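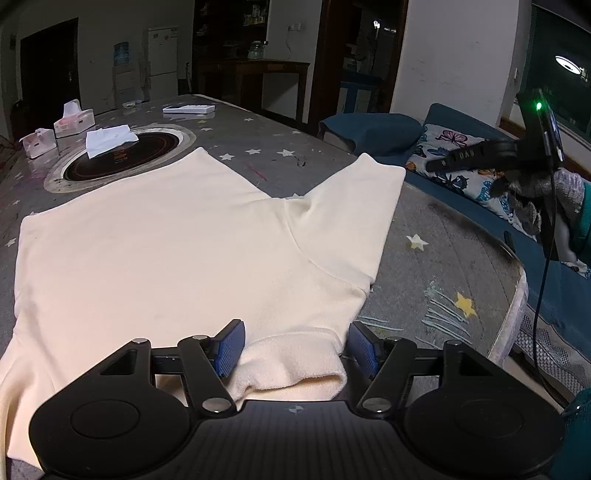
Cream top on the star table, collar still folded over.

Tip: if a gripper pulls a thread in a knit, stop it before you free the cloth. My Zumo closed on a collar and I tugged by hand - a mistake, it pinched my finger and the loop became longer. Power off first, then open the pads slowly. Draw the loop to the inside with a blunt needle.
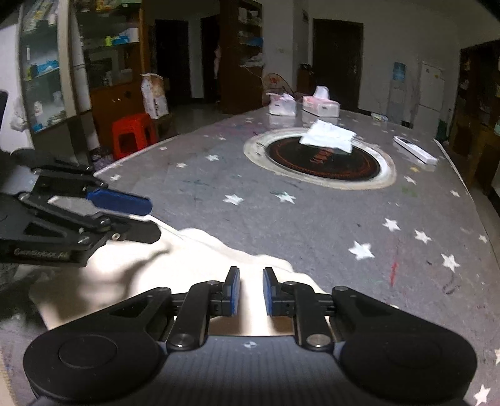 Blue pads over the cloth. Wipe yours every 80 folds.

Morena D'Amico keeps her sleeves rolled up near the arms. I do it now too.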